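Director's cut or theatrical version of Kurtuluş?

Print this page | E-mail this page

Posted by Gifty Dramani

I want to show Kurtuluş to my brother, who likes post-collapse movies but gets bored easily. Tellik has two versions up. One is listed as theatrical and the other as the director's cut, which is 14 minutes longer. I saw the short one years ago and remember the ending being confusing. Does the longer one fix that? We are watching on Wednesday and he will only give me one chance.

Skistard

Go with the theatrical. Most of the extra footage is in the first hour, when they are walking to the dam. There is one new scene with the radio operator and it is good, but the rest is more walking. The ending is the same in both except for around four lines of voiceover, and those lines do explain who sent the truck. You could watch the short one and then skip to the last chapter of the other. 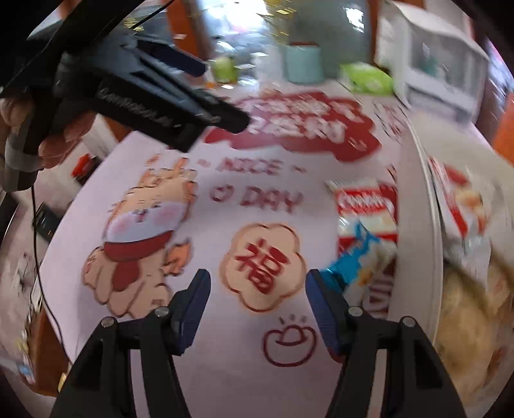
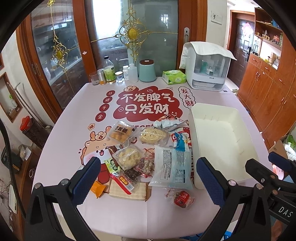

Caradog Pugh disagrees about the walking and says the dam section makes no sense without it, as the theatrical cut drops the argument over the water and the two sisters just stop speaking. He would start with the long version and take a break at the flood. Check the subtitles first. On my copy they ran two seconds behind after the tunnel.

Skistero

never finished it, too slow. the sequel is better

Related items
Is the Kurtuluş sequel worth renting?
Movies like Kurtuluş but shorter
Tellik subtitles out of sync
Best order to watch the dam trilogy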